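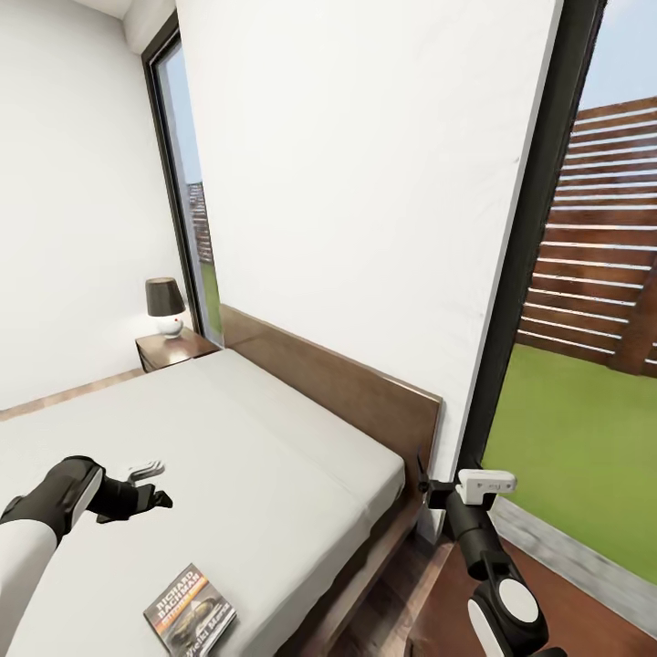

24 January 2021

Long evening on the bedroom sim, and I'm writing it up before I forget which settings I touched. Plan was to get the left arm reaching for the paperback on the bed without plowing into the mattress. The real arms are still in pieces on my bench at the shared workshop, so everything is happening in the simulator for now (my downstairs neighbors are thrilled, I'm sure).

First job was the height offset. I'd had the mattress top set 6 mm too low since forever, so every approach I planned was aiming for a spot inside the bed! Fixed that, reran the reach, much calmer. Halyna Pasichnyk had told me to check this weeks ago and I said yes yes and didn't.

Then friction. I went up in small steps and stopped when the cover quit skating away from the fingers. Still not happy with how the thing behaves as one stiff slab – a real paperback flops, and I want to ask Tapio whether a hinge down the spine is worth the bother.
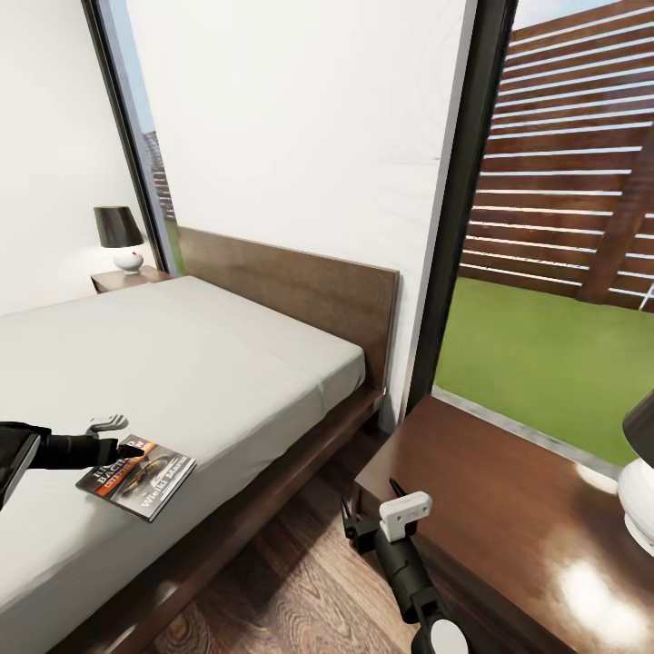

Left hand at the top corner of the book, right arm parked by the cabinet.

Log from tonight is 3,917 lines, and nearly 30 of them are the same joint limit warning from the right elbow. I'd copied the left arm's limits over and forgot to flip a sign. Amado, if you pull the config before I push the fix, line 107 is the one to change. Sorry!!

Also spent way too long on the gripper view. It's all wood grain and two black fingertips when it's close in over a surface, and the far part of the grain goes soft. I'd like more to lock on to. Might try a plainer texture and see if the depth estimate settles down.

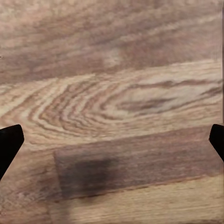

Image: Nelli Kemppainen / Okmont workshop log

Nelli saved that one with the fingers wide open, and it's handy for checking the spread. Left shows more than right, so either my mount is off center or the two fingers aren't opening evenly. Measure before touching anything.

Next time:
push the elbow fix
ask Tapio about the spine hinge
swap the wood texture, keep the old one
order M3 inserts, the short ones this time
gripper mount, check center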